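Storage and Supplies

Bin Storage Standards Updated for the Bikergate Parts Room

Following the annual inventory completed in October, the Facilities Office has revised its guidance on the use of plastic storage bins in the Bikergate parts room and in the adjoining work areas. The revised guidance takes effect on November 12, 2025, and applies to all departments that draw supplies from the room, including Salteck, Vainio and the second-floor repair benches.

The inventory recorded 1,079 bins in circulation. Of these, 313 carried no label, or carried a label that did not match the contents. A further 305 were found in departments other than the one to which they had been issued. The condition of the bins was generally good, and only a small number were withdrawn for cracked rims or split corners. The principal difficulty is one of order. Staff reported that locating a single box of fasteners could require a search of three separate shelves, and several departments had placed repeat orders for items already held in stock.

Under the revised guidance, open-front bins will be used for small parts that are picked daily. These are the bins with an open top and a slanted front, which allow the contents to be seen and reached without removing the bin from its shelf. Lidded totes will continue to be used for textiles, paper goods and any item held for longer than one quarter. The two types should not be mixed on the same shelf, as the totes are deeper and tend to push the smaller bins forward.

Blue has been confirmed as the standard color for general parts. Departments holding gray or yellow bins may keep them until they wear out, but replacements will be issued in blue only. Red bins remain reserved for returned and damaged goods and should not be used for any other purpose, even for a short time.

Each department is also asked to set aside a marked floor or bench area for sorting. Kraft paper laid flat and divided into squares with painter's tape has proved a satisfactory surface for this work. The tape lifts without leaving residue, the paper can be replaced when it becomes worn, and each square can be assigned to one category of part while the bins are being emptied and refilled. Squares should be large enough to hold a full bin with a hand's width on every side. 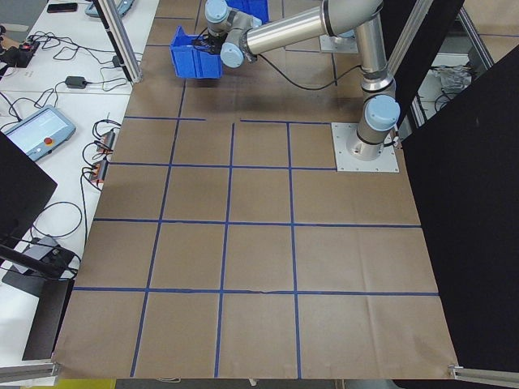
How many bins may a department keep in its sorting area at one time?

The limit is five. Any bins beyond that number should be returned to the shelves or to the parts room before the end of the shift, so that walkways remain clear and the sorting squares are available to the next person.

Labels will be supplied by the parts room and should be placed on the front lip of the bin, centered, with the item name on the first line and the department code on the second. Handwritten labels are acceptable if they are printed in capital letters. Old labels must be removed completely before new ones are applied. Covering one label with another was the most common cause of the mismatches recorded in October.

Bins should be filled no higher than the front lip. Overfilled bins spill when they are lifted by the rim, and small parts lost in this way are seldom recovered. Heavy items, including brackets, hinges and boxed screws, should be kept on the two lowest shelves and distributed over several bins where necessary. Bins that are visibly bowed along the sides have been overloaded and should be exchanged at the parts room window.

Cables, adapters and power strips present a particular problem and are addressed separately in the guidance. Loose cables should be coiled, tied and stored one type to a bin. Cables in daily use at a bench are exempt, but departments are encouraged to review them at the end of each month and to return any that are no longer needed.

The shelving supplied by Voko for the east wall has been installed and accepts the standard bin without adjustment. The older shelving on the north wall will remain in use through the winter. Staff are reminded that its top shelf is not rated for storage and should be left clear.

Questions about the guidance, requests for replacement bins and orders for labels, paper or tape may be directed to Rosário Rebelo, Supply Coordinator, at the parts room window during regular hours. Printed copies of the full guidance are available there.

Filed under: Facilities, Supplies, Parts Room

Comments (4)

M. in Repairs
Does the two-line label apply to the very small bins as well? The department code does not fit on ours unless I write it sideways.

Rosário Rebelo
Item name only on the small ones, please. Put the code on the shelf edge below.

benchtwo
We still have a stack of yellow bins in perfect shape. Glad to hear we can hang on to them.

Vainio front desk
Could we get a second roll of the blue tape? Ours went to the upstairs group and has not come back.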